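Noltholm Residents' Association, minutes of the June meeting

Start 19:10. Thaddäus Kaufmann took the chair. The minutes of the last meeting were accepted.

1. Bus stop. The Lanz company will move it 80 meters closer to the school.

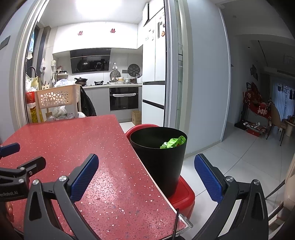 Red speckled table.

2. Summer party. Costs are shared as last year. Music ends at 10 in the evening.
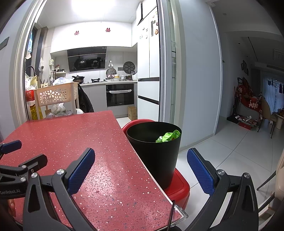 Damian Fuchs asked that the music end earlier, for the families with small children. Put to the vote: 14 for, four against.

Closed 20:25.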